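손잡이형 그리퍼 시연을 보고 와서

목요일 오후에 Fluvetti 공개 시연에 다녀왔다. 장소는 Wornham 건물 12층이었고 입장은 2시부터였다. 로비에서 이름표를 받고 바로 올라갔다.

이날 주제는 식탁 정리였다. 사람이 그리퍼를 손에 들고 움직이면 그 동작이 기록되고, 나중에 로봇 팔 학습에 쓴다고 한다. 담당자 설명으로는 식탁 과제만 지금까지 926건을 모았고 목표는 2,000건이다.
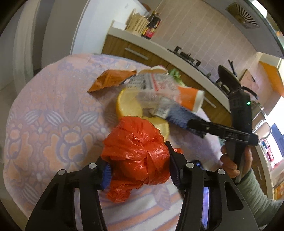 Hustum 뉴스레터 제12호

비닐봉지는 파란 패드 사이에서 잔뜩 구겨졌다. 오른쪽 그리퍼는 납작해진 종이 상자를 집고 있다. 식탁보가 꽃무늬라서 물건 구분이 어렵지 않냐고 물었더니, 무늬 있는 천도 일부러 섞어 쓴다는 답이 돌아왔다.

나도 잠깐 잡아 봤다. 무게는 900g이라는데 팔을 뻗은 채로 있으니 금방 어깨가 뻐근했다. 손잡이는 생각보다 편했고, 집게를 오므리는 힘을 조절하는 데는 시간이 걸렸다. 얇은 비닐은 두 번 놓쳤다.

질문 시간에는 Joshi라는 후속 과제 이야기가 나왔다. 설거지 쪽이라고만 하고 일정은 알려 주지 않았다. 다음 공개 시연은 9월이고 신청은 뉴스레터로 받는다. 주차장이 좁으니 지하철로 가는 편이 낫다.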